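12 May 2018
Posted by the Bistura editor

Come and write for us (or just come and talk to us)!

Right, so I've been putting this off since February, when I was up at 7 with a teething baby on one hip, answering a customer with my one free thumb, and I thought – I can't be the only one doing this. And I'm not, because you lot keep emailing me.

I run Bistura from the box room of our house in Kemstead. It started as a little newsletter for mums with a business on the go, and it now goes out to 1000 of you every fortnight, which still makes me feel a bit wobbly when I press send. I can't fill it all by myself any more, and you must be getting tired of hearing about my invoices.

So I'm looking for mums who run something of their own and would like to be part of our new series on the first year of trading. It can be cakes, bookkeeping, dog grooming, curtains, anything at all. You don't need to be making pots of money. If your first year was a shambles I would LOVE to hear from you.

There are two ways to join in. You can write me a piece of 600 words, and I pay £30 for each one I use, within a week of it going out (I've chased enough late payments to know how that feels!). Or, if writing makes you want to hide under the duvet, we can have a chat on the phone and I'll write it up and send it to you to check before anybody else sees it. Same fee. Evenings are fine, nap times are fine, and if somebody small needs a wee halfway through we'll just pick it up again after.

I'm also after one person to help me with Ban, our online swap group, where members trade an hour of what they're good at for an hour of what they hate doing. It's a few hours a week from home, paid monthly, and mostly it's matching people up and giving them a gentle nudge. You'd need to be friendly and fairly organised – more organised than me, please. I'd like us to meet for a coffee first, in Kemstead or over in Zimthorpe, and children are welcome.

To put your name down, hit reply on any newsletter and tell me what you do, how old your children are and which bit you fancy. No CVs!
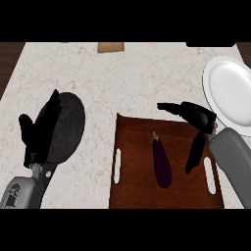 Comments

Zimthorpe mum: Does it have to be your first business? My first one folded before my eldest started school and I'm on to the second now. Happy to write about either.

Bistura editor: Either! Or both, if you can squeeze them in.

Curtains and Chaos: Would love to do the phone chat. After bedtime suits me best, will reply to the newsletter tonight.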